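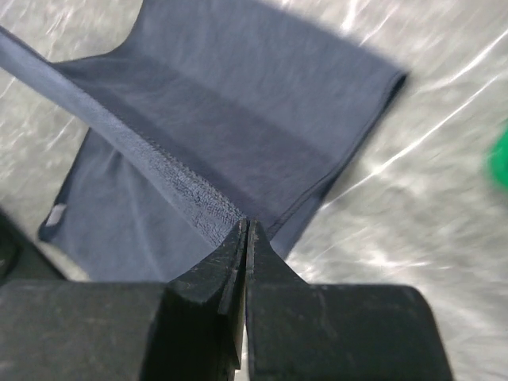
The blue-gray cloth, folded over on itself. The looped texture shows best near the middle.

Pliltby cleaning cloths, mixed colors
Reviewed by Pejman Khosravi, 2024-05-01

I bought the Pliltby mixed pack in November to replace a drawer full of old T-shirts and have used the cloths nearly every day. Each one has been through the washer at least 15 times, warm water, no fabric softener.

The blue-gray is my pick for counters and the stove top. It takes up a spilled cup of coffee in one pass and wrings out well. It does hold on to crumbs, so shake it outside before it goes in the hamper. On glass it left a few streaks, and I went back to my Flitent window cloth for that job.
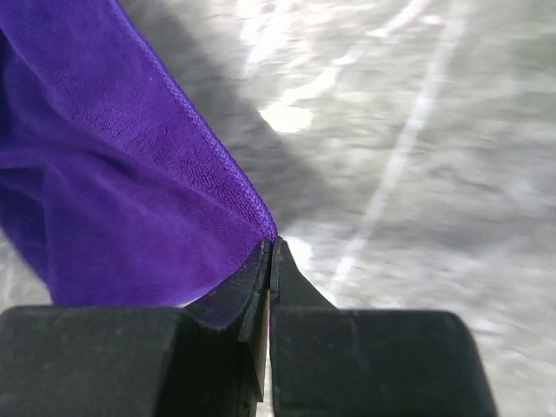

Purple microfiber, with the stitched hem along one side.

The purple one is softer and I keep it for dusting. It works dry on shelves and the TV stand. The hem has held so far, with no loose threads, and the color has not faded that I can tell. It did tint the water the first time, so wash it alone before you put it in with anything white.

The pack cost me 11 dollars. The Bahrami cloths I had before were cheaper, but the edges started to curl after a month or two and I threw most of them out.

Two complaints. The paper band around the pack leaves glue on the top cloth, and it took two washes to get it off. The care tag is also sewn in with very tough thread. Cut it close to the seam with small scissors and don't pull on it.

I would buy them again for the kitchen. For windows, get something else.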